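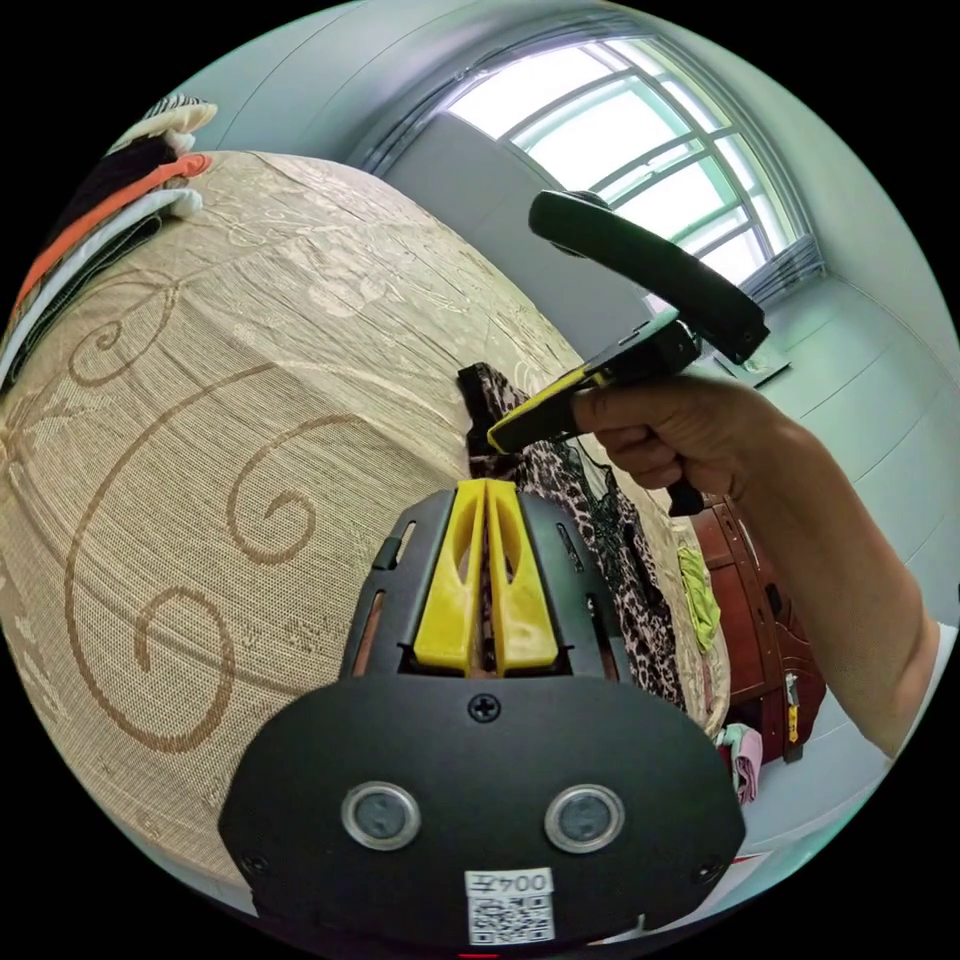

Liltlow opens bedroom clothing service to households in Vunden

Liltlow, the home services firm, has today announced that its clothes folding and sorting service will be offered to private households in Vunden from August. The service was previously open only to residents of the Valdebenito flats, where 60 homes took part.

Clothing is sorted and folded on the customer's own bed, with the bedspread left in place. Finished items are stacked near the head of the bed until the customer decides where they are to be kept.
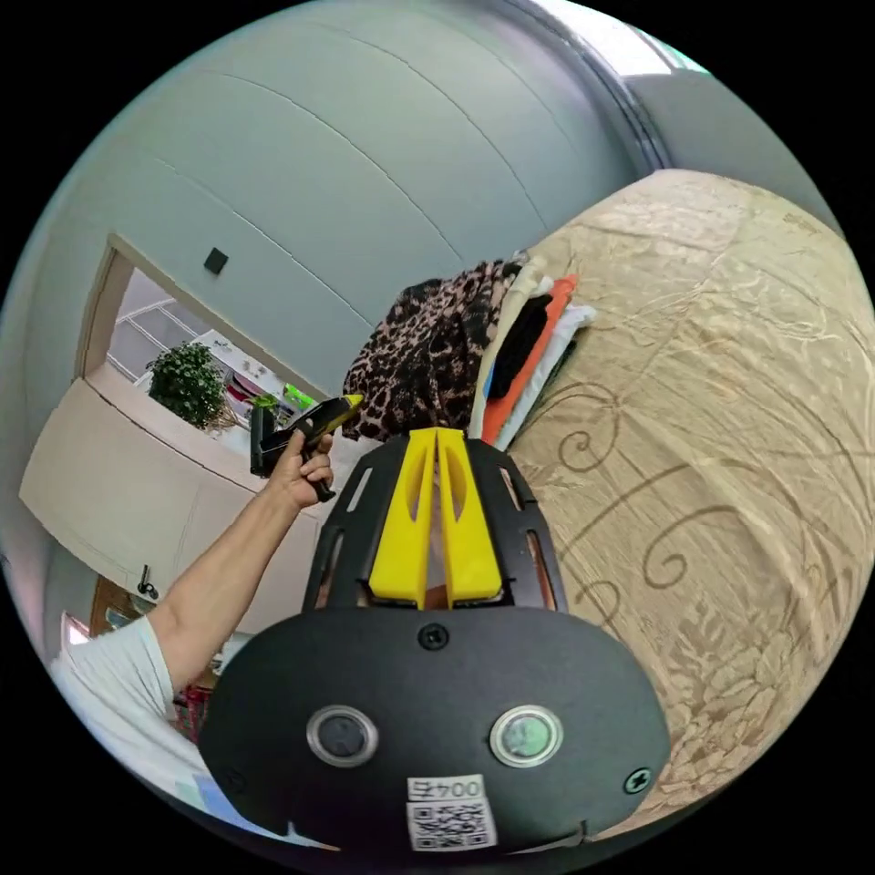
Folded clothes on a patterned bedspread, with a leopard-print garment beside the stack.

"Many of our customers have enough cupboard space but very little time," said Hipólito Ojeda, Director of Household Services at Liltlow. "They asked us for help with the pile on the bed, and we are pleased to offer it more widely."

More than 200 households have registered an interest. Thin and patterned garments are handled singly and are spread out before folding. 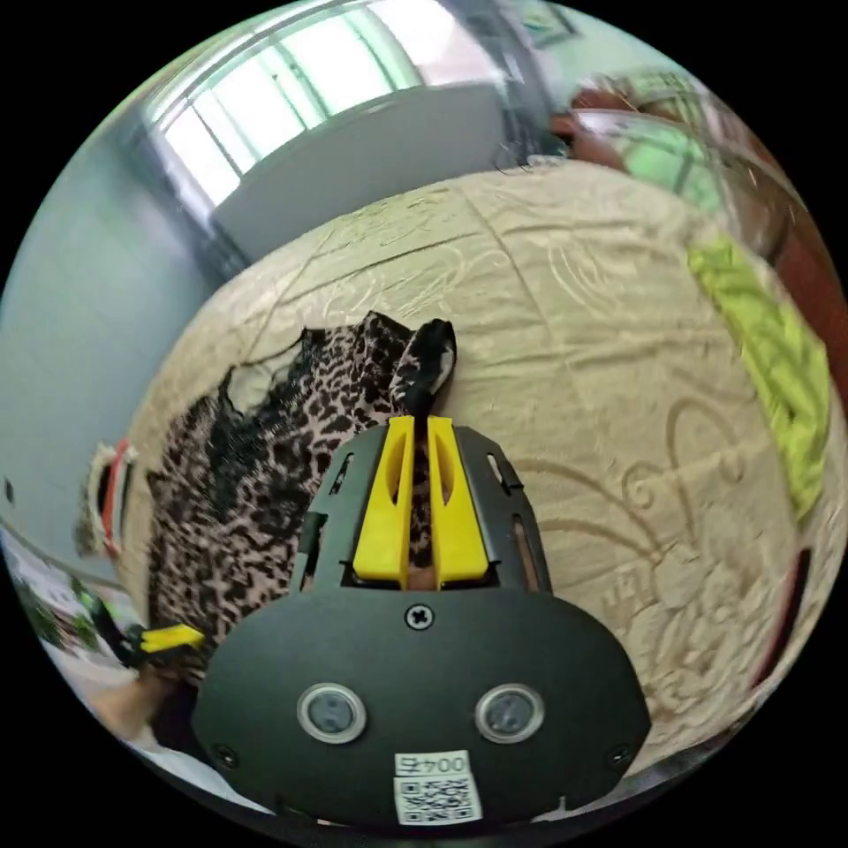 A leopard-print garment with a lace-like black edge, laid out on the bed.

Bookings are accepted between 9 am and 5 pm through Omov, the firm's booking partner. Customers are asked to state the number of bedrooms and to mention any items that should not be folded.

Press enquiries: Dardo Ulloa, Communications Office, Liltlow, extension 756.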